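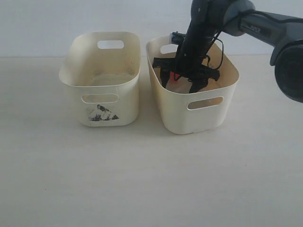 What is a handled storage bin?

It's a small open box, usually molded from one piece of plastic, with a hole or slot in the wall so you can get your fingers in and pull it off a shelf. People also call it a shelf bin, a cubby bin, a handy basket (even when there's no weave to it at all) or just "the tub." I call it a bin and I'm going to keep calling it a bin, because this is my entry and Ida Hellwig, who edits the household section, has given up arguing with me about it.

The kind I mean is rectangular with rounded corners and walls that lean out a little toward the top. It has no lid. It's small enough to carry in one hand when it's full of light stuff, and it lives on shelves, in cabinets, under sinks and on tables where somebody is sorting something. Bigger boxes with lids and latches are totes and have their own entry. Crates have open sides and are another thing again, though I'll admit the line gets fuzzy if you stare at enough of them in a store.

## Shape and parts

There isn't much to a bin, but the parts do have names, and it helps to know them if you're trying to match an old one.

- **Rim.** The top edge, normally flared or rolled outward. The flare stiffens the wall, and it's also where your thumb goes. A bin with no flare at all feels floppy the minute you put anything in it.
- **Walls.** Thin, and drafted, meaning they slope. A molder needs the slope to get the part off the tool. You and I get the benefit, since sloped walls let empty bins nest inside one another.
- **Floor.** Flat, or nearly. Many have a shallow channel where the floor turns up into the wall, and every crumb you've ever owned will end up in it.
- **Handle slots.** Oval or oblong cutouts near the rim. Some bins have one in front only. I much prefer a slot at both ends, so it doesn't matter which way around you shove the thing back.
- **Corners.** Rounded, some a lot and some barely. Square-cornered bins hold a bit more and are miserable to wipe out.

Benedikt Ackermann collects these (yes, really, and his garage is a delight) and he measures everything by nesting depth, which is how much height each extra bin adds to a stack. A stack with a shallow slope stands tall and wobbles. A steep slope gives you a nice short stack, but then you lose floor space in every single bin. His favorite is an old Ziruden model that he says gets it right, and he owns 67 of them, so I suppose he'd know.

## Materials

Most bins are polypropylene. It's light, it bends a little before it breaks, and it puts up with soap and warm water just fine. Polystyrene turns up too, mostly in the clear ones, and it's pretty when new and cracks at the handle slot when dropped. Ask me how many I've dropped! You can sometimes find the recycling number molded on the underside: 5 is polypropylene, 6 is polystyrene and 2 is high-density polyethylene, which has a slightly waxy feel.

Color is mostly a matter of fashion, with white, cream and gray making up the bulk of what I see for sale. Cream is a sneaky one. Two bins bought together can drift apart over the years if one of them sits near a window, and light plastic picks up a yellow tone that soap won't shift. Hildegard Janssen keeps hers in a hall closet with the door shut and swears they look the same as they did in the store. Mine have had a harder life.

## Printed decoration

Plenty of bins are plain. Others carry a small picture or pattern on the front, anything from a cartoon to a bit of landscape, and it may be printed straight onto the plastic or applied as a decal. The front face under the handle slot is the usual spot, where it shows when the bin is on a shelf.

Prints wear. They go first wherever fingers rub, and an abrasive sponge will finish them off in a few washes. If you like the picture, use a soft cloth on that side and don't soak a decal overnight. Gaétan Morin tried to rescue a faded one with clear nail polish and reports that it went cloudy within the month, so that's one experiment you can skip.

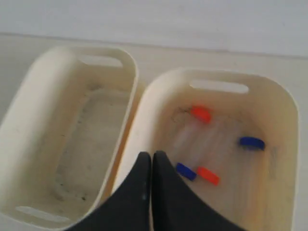
## What people keep in them

Everything, more or less, but small loose things above all. A bin earns its spot on the shelf when it's holding objects that would roll away or get lost in a drawer: bottle caps saved for a craft project, clothespins, batteries, tea lights, toy parts, plugs, spools, the odd bits that come with flat-pack furniture.

I've noticed two schools of thought on this and I've belonged to both.

The first school gives every category its own bin. Liesl Plattner runs her craft room this way and it's a marvel to see, every bin on its own spot and a paper tag through each handle slot. It works for her because she puts things back straight away. It didn't work for me at all. I ended up with bins holding three buttons and a bin labeled "miscellaneous" that needed both arms.

The second school uses a pair. One bin takes whatever hasn't been dealt with and its neighbor takes whatever has, and you move things across one at a time. You can sort by color this way, or by size, or by keep and toss. When the first bin is empty you're done, and you can see that you're done, which I find cheering. Set the two right next to each other with the long sides together and small pieces have less chance of landing on the table and bouncing off toward the dog.

For very light pieces, don't fill past the bottom of the handle slot. A slot is a hole, after all, and things do come out of it. I once carried a bin of beads up a flight of stairs with great confidence. I'll leave it there, except to say that I was still finding them in October.

## Choosing a size

Measure the shelf first. Then measure the shelf again with the door closed, if it has a door, because hinges steal space on one side. You want a finger's width to spare on either side of each bin so you can get it out without scraping its neighbor, and enough room above to tip the front down a little as you pull.

Depth matters more than people expect. If the bin is a lot shorter than the shelf is deep, stuff collects behind it and is never seen again. If it's longer, it sticks out and gets bumped.

Watch out for the printed sizes on labels, too. Staltetti gives the outside measurement at the rim and Ziruden gives the floor, and with sloped walls those are very different numbers. I bought 4 of the wrong ones before I caught on. They're in the shed and they're doing fine work with seed packets, so no harm done.

Product codes are another little trap. The bin I use most is the Staltetti 2899, and I had to go through three stores to get a second one the same, having thrown out the label from the first. Write the code on the underside with a marker as soon as you get home.

## Cleaning

Bins get dirty from the bottom up. Dust and grit settle on the floor, work their way into the corners and leave a gray film that you don't notice until you empty the thing out. The inner walls get smudged as well, mostly from hands going in and out.

1. Empty it completely and knock it upside down over the trash.
2. Wipe it dry first. Wetting loose dust just turns it into paste.
3. Wash with warm water and a drop of dish soap, using a soft brush along the channel where floor meets wall.
4. Run a cloth through the handle slots. The inside edges hold more grime than you'd guess.
5. Rinse, and stand it on its end to drain before it goes back on the shelf.

For gray scuffs that won't budge, a paste of baking soda and water does a fair job on plain plastic. Keep it well away from any print. Sticker residue comes off with a little cooking oil left on for a few minutes, then soap again to get rid of the oil.

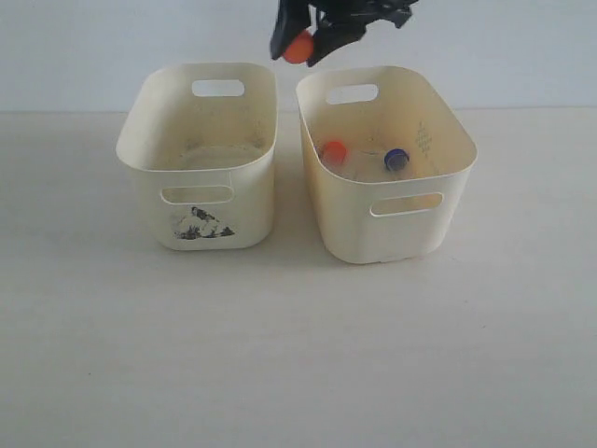
Don't expect a cream bin to come back to the color it was. Old staining sinks in, and so does whatever yellow it has picked up over time, and scrubbing harder only roughens the surface so that it holds dirt even better the next time around. I've made my peace with clean but blotchy. If it really bothers you, cut a piece of shelf liner to fit the floor and change the liner when it gets shabby.

Skip the dishwasher unless the underside says it's okay. Thin walls can warp on the bottom rack, and a warped bin rocks on the shelf forever after.

## Stacking and storage

Empty bins nest. Full bins of this type don't stack, whatever the picture on the shelf label shows, because the flared rim of the lower one has nothing to grip the base of the upper one. A sheet of stiff cardboard between them will hold for a while. I wouldn't trust it with anything breakable.

Nested bins sometimes stick together, especially if they were put away damp. Twist them a little against each other and let some air in between. If that doesn't do it, stand the stack in warm water for a minute and pull straight up by the slots on the outer one while someone else holds the inner. Don't pry at the rim with a screwdriver. Benedikt has a whole row of bins with a bite out of the edge, all from other people's garages, and he'll tell you the story of each one if you let him.

## See also

- Tote (storage)
- Drawer divider
- Shelf liner
- Crate
- Sorting tray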